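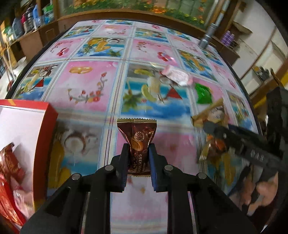 Candy held upright at mid-body, jaws closed on both sides. Second gripper at right.

Home Guides Grippers Good Practice Downloads Contact

Handling Small Wrapped Goods with Hand-Held Grippers: Working Rules

By Dong-geon Han, Brurkport
Revised November

This page covers the rules we apply when an operator records pick-and-place work with one or two hand-held grippers on a household table. It applies to light wrapped goods: candies, sachets, small gift boxes. It does not cover food that will be eaten afterward, glass, or anything with a blade. For those, use the Lestholm sheet.

The rules are written for operators who have already completed basic gripper training. If you have not, do that first.

1. Before the session

1.1 Check the pivots. Open and close each gripper fully five times. The jaws should move together and stop together. If one arm lags, tag the tool and take another. Do not tighten pivot screws at the table. Tightening is a bench job and has to be followed by a new jaw zero.

1.2 Check the finger pads. Look for cuts, lifted edges and sugar residue. Wipe with a damp lint-free cloth and let the pads dry. Replace both pads on a tool at the same time, even if only one is worn. Pads are logged by cycle count and retired at 2000 closures.

1.3 Set the jaw zero. Close the jaws on nothing, hold for 2 seconds, and confirm the reading. Repeat if the tool has been dropped or bumped.

1.4 Check free storage. A session will not start with less than 125 GB available. The Gralbridge recorder does not warn you when it drops below this level during a take, so check again at each break.

1.5 Leave the room as it is. Household furniture, shelves and bottles in the background stay where they are. Remove only items that identify a person: mail, prescriptions, family photographs, screens that are switched on.

2. The table surface

Glossy plastic tablecloths are permitted. They are common in homes and the work should reflect that. Two conditions apply.

Glare is accepted as long as the target object stays readable at the moment of contact. If a bright patch sits directly under the target, move the target. Do not move the lamp between takes of the same task.

The cloth must lie flat. A fold under a light object changes the approach height, and the jaws may catch the cloth along with the wrapper. Smooth it by hand before the first take and whenever it shifts.

Printed cloths with repeating fruit or flower panels are also permitted. Record the pattern type in the session notes, using the short codes in Appendix B.
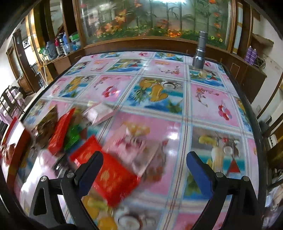

Gripper open over a printed glossy cloth, packages to the left, flashlight at the back.

3. Approach and grasp

3.1 Start every take with the jaws open and the pads clear of all objects.

3.2 Approach from above or at a shallow angle. Keep the target between the pads for the whole approach. If it leaves that zone, back off and begin the approach again in the same take. Do not cut.

3.3 Grasp twist-wrapped and crimped candies at mid-body. The crimped end is not a handle. It deforms under light pressure, and the candy can rotate out of the jaws during the lift.

3.4 Close until the object is held, then stop. Visible flattening of the body is a fault. Mark the take "over-closed" and keep it. Faulty takes are used for review and must not be deleted.

3.5 For flat packages, grasp across the short side. If the package lies flush with the cloth, slide it with one pad until an edge can be reached. Sliding counts as part of the grasp.

3.6 For boxes, use opposite faces. Never lift a box by its lid or by an open rim.

4. Using two grippers

4.1 One gripper works and the other waits. The waiting gripper stays low and to its own side of the table.

4.2 The waiting gripper may overlap objects in the view of the working one. It may not touch them.

4.3 Fingers stay on the grip and trigger parts of the device at all times. An operator may not steady an object with a bare hand during a take. If an object rolls off the table, end the take.

4.4 For handovers, the receiving jaws close first and the giving jaws open second. Allow one full second with both closed.

5. Placing

5.1 Lower until the object touches the surface, then open. Dropping from any height is a fault, including into an open box.

5.2 When filling a box, place toward the far wall first. This keeps the arms from crossing objects already in place.

5.3 Retract straight back along the approach line before turning to the next object.

6. Session limits

The maximum is 168 takes per operator per day. Garcia wrist supports are available on request and are required for anyone returning from a wrist or thumb injury. Stop if you feel numbness in the fingers and report it the same day.

7. Labels

Name objects by type and main color: "candy, green, shiny." Use a brand name only if it can be read in full on the wrapper in the recording. If lettering is partly readable, write "lettering, unclear." Do not fill in missing letters from memory of the shopping list.

Corrections to this page go to the Brurkport documentation desk with the rule number in the subject line.

Shares 2 Comments 0

This site uses cookies to remember your settings. Accept Decline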